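Home > Forums > Sewing and Soft Toys > Repairs and Cleaning

Thread: Washing a round pink plush with stitched sunglasses

Marion Kinnear
9 October 2021
I have a round pale pink plush, just a head with no body, and the face is embroidered in black. It wears sunglasses with white stripes across the lenses and has a small smile. It has been living on the floor of our workroom since August and wants a proper clean before it goes to my niece. The label has gone so I don't know what it's stuffed with. My worries are the black thread running into the pink, and the fuzz going flat. Can it go in the machine?

tisilach70
Machine is fine. Pillowcase, knot in the top, cold wash, low spin. I've done loads of them this way and the faces came out the same as they went in.

Nesrin Akyol
I wouldn't. Black thread on pale pink is the worst pairing for bleeding, and with no label you don't know how it was dyed. Rub a damp white cloth on the stitching first. If any black comes off on the cloth, surface clean only.

tisilach70
Modern embroidery thread is nearly always polyester and doesn't run. But yes, the cloth test costs nothing.

Warrick Fairweather
Can we see it? The length of the pile makes a difference to how you dry it. Also, is there a seam you could open?

Marion Kinnear
Two of it in the workroom, held up so you can see the face.
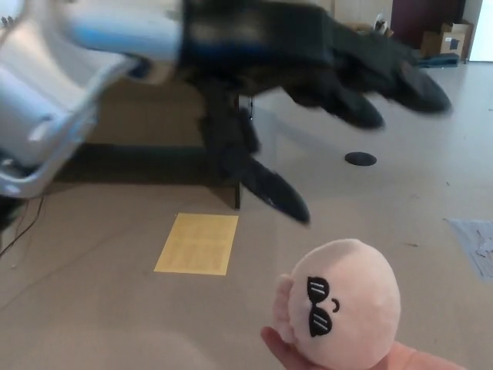
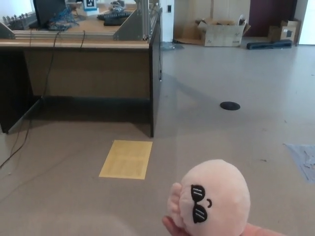

Nesrin Akyol
Re: Drying and the pile
Thanks, that helps. The white stripes on the lenses would bother me more than the pink. If the black does run, it'll show there first and you won't get it out. I'm still for hand cleaning.

Warrick Fairweather
Agree with Nesrin on this one. Soft fuzzy pile like that mats if you spin it wet. What I do:
Hoover it with a stocking over the nozzle.
Mix 5 ml of wool wash into 200 ml of cool water and whisk until you have foam.
Put only the foam on, with a soft toothbrush, and work away from the stitching.
Wipe with a clean damp cloth, then stand it on a rack and turn it every few hours.
Brush the pile up when it's nearly dry. A pet slicker brush does it.

tisilach70
That cleans the outside and leaves whatever is in the stuffing. For something going to a child I'd still want it washed right through.

Warrick Fairweather
Then open a seam, take the stuffing out, hand wash the skin and refill it. Putting it in whole means the middle stays damp for days.

Hatice Karakaya
I've refilled a few round ones. They're harder than they look, you get a lumpy forehead if you push the filling in by the handful. Tease it out first and fill the edges before the middle. Don't forget the little bump on the side, that needs its own bit of stuffing.

Marion Kinnear
Did the cloth test on the glasses and the mouth. Nothing on the cloth. I'm going with the foam to start with and will only open it up if it still smells dusty afterwards. Does the wool wash have to be a particular make?

Warrick Fairweather
No, any mild one without softener in it.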